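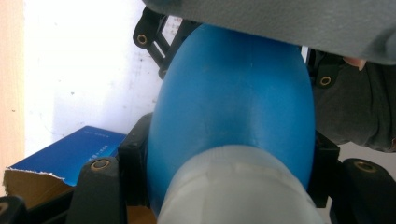
Linkage and finger inserts on the Ollance hand gripper. The light blue tint at the bottom is the blue piece showing through the sleeve.

4 min read

The hand gripper reached 2,179 closures since its last rebuild and the left finger had started to lag. You squeeze, the right side moves, and the left side follows a moment later. With small parts it was easy to miss. With anything wide and round, the object rolled toward the slow side before both fingers were on it.

The Ollance is a plain design. Two fingers, a bar linkage on each side, one trigger, one camera looking down over the jaws. All the bars are black plastic and all the pivots run in brass inserts pressed in with a soldering iron. There are no bearings. The inserts hold up well. The plastic around them does not, at least on the bars that carry side load.

Finding the play

Lock the trigger at half travel and push each finger sideways by hand. If the finger moves and the bar behind it stays put, the play is in the finger pivot. If both move together, it is further back. I wasted an evening in April swapping finger pins when the loose joint was the outer pivot on the linkage arm, so I now start at the far end and work toward the fingertips.

This time it was the outer left pivot again. The insert turned in its bore with the pin. It should never turn. Once it does, the bore goes oval and tightening the screw only hides the problem for a few days.

Replacing the insert

1. Back the screw out and lay the bars down in order. Left and right bars look the same and are mirrored at the countersink.
2. Push the old insert out from the rear face. If it needs force, stop and check that it is really the loose one.
3. Clean the bore with a dry swab. No solvent.
4. Inspect for cracks running outward from the bore. A cracked bar goes in the bin.
5. Set the new insert with the iron, straight down, until it is flush. Let it cool under a flat weight.
6. Refit the pin and turn the screw until the joint stops rocking, then back it off slightly. The bar should fall under its own weight when you tilt the frame.

Kyrylo Dovhaniuk prefers to glue the inserts as well. I tried that on one bar. It held, and then I could not get the insert out without wrecking the bar. He prints his own bars, so for him that is a smaller loss. Mine come from Tiongson and the last order took long enough that I bought a spare set.

Lubrication is a trace of dry PTFE on the pin. Oil gets onto the fingers sooner or later, and oily fingers will not hold a smooth object at any trigger force.

Checking with something wide

After a rebuild I close on a large rounded piece first. Small blocks only use the last part of the travel, where even a worn linkage feels tight. A wide piece holds the linkage well open and puts load on the outer pivots, where this unit fails. Close slowly and watch whether the piece drifts to one side as contact is made. Then turn the whole tool on its side and repeat – weight on one finger shows up play that the upright position does not.

Trigger force at full close read 638 grams on the spring scale after the rebuild, and I wrote that on the inside of the case lid. The absolute value means little. I want the same value next time.

The same pass is a check on the camera. A wide object sits very near the lens, so soft edges on it are normal and no reason to touch the focus ring. What matters is that the inserts near the fingertips stay in view when the jaws are open. If they leave the picture, the mount has slipped and needs to be set again before anything gets recorded. I also look for the exposure jumping when the tool swings past a large white surface. Fixed exposure cures that. Auto exposure comes back after every firmware update, so check it even if you are sure you turned it off.
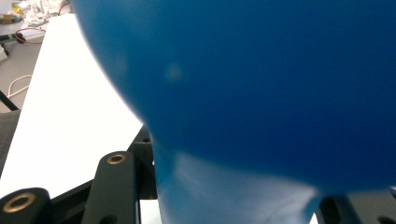 Logging

I keep one text file per tool. Each line has the closure count, what was changed, and the trigger force. The count comes from the Illow logger, which adds one every time the trigger passes half travel. It missed closures for a while when its connector worked loose, so the true figure for the previous rebuild is higher than the one in the file. I left the old line alone and put a note under it.

After the new insert I ran 386 closures over two sessions and repeated the sideways push test. No movement at the outer pivot, left or right. The right finger pin has a little end float that was there before, and I have left it.

Vitalii Zhuravel asked how often I do the full strip. Three so far on this unit, all because something was loose and none on a schedule. The push test takes a minute and I do it before every session now.

Still open: the screw on the right linkage has a slightly chewed head. New screws are on order from Gundcombe, same length, hex drive.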